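12/9/20

## Laundry tips, and can a machine do the rest of it yet?

Readers at the Starnstead page keep asking whether they should wait for a robot before fixing their laundry routine. My answer is no. The washer handles the washing and has for decades. What's left is loading, unloading, sorting and folding, and cloth is hard for a machine to handle. A cup keeps its shape when you pick it up. A blanket has a new shape every time. 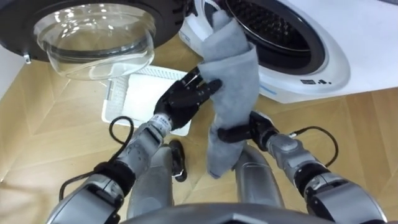
Unloading is the chore I'd hand over first. It's dull, it's low to the ground, and small things get left in the drum. A robot needs two hands for it, same as you do. With a piece as long as that gray one, one hand grips the bundle partway down and the other steadies it from the side, and a good length still hangs free below. That loose end is where the trouble starts, for people too. Some habits that help whoever is doing the work:

- Open the door all the way before you start. A half-open door catches sleeves.
- Put the basket on the floor close to the machine, on the side where the door swings.
- Take big pieces out one at a time and gather them as they come.
- Run a hand around the rubber gasket when you're done. Socks hide there.
- Wipe the gasket and leave the door open a while.

Desta Woldegiorgis, who runs the Clallness wash-and-fold, timed her own staff on this in June. Emptying a full drum took up to 99 seconds, and folding the same load took far longer. She says she would pay $2,000 for a machine that only folded towels - she hasn't found one she'd trust at that price.

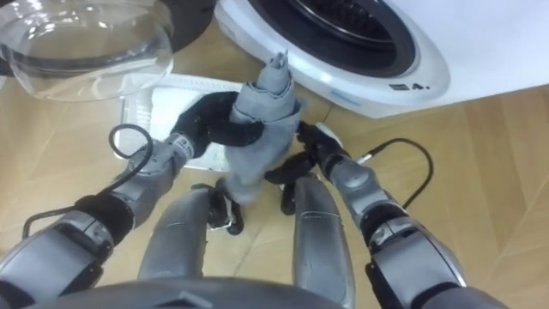

*Gray cloth bunched up between two robot hands, basket by the open washer door.*

Folding is further off, in my opinion. Fleece bunches, and you have to find two corners before you can do anything else. Shake the piece out once, lay it flat on a bed or table, and work from the corners in. If you have 21 towels to get through, fold each one in 3 and stack them with the fold facing out.

Next week: getting candle wax out of a tablecloth.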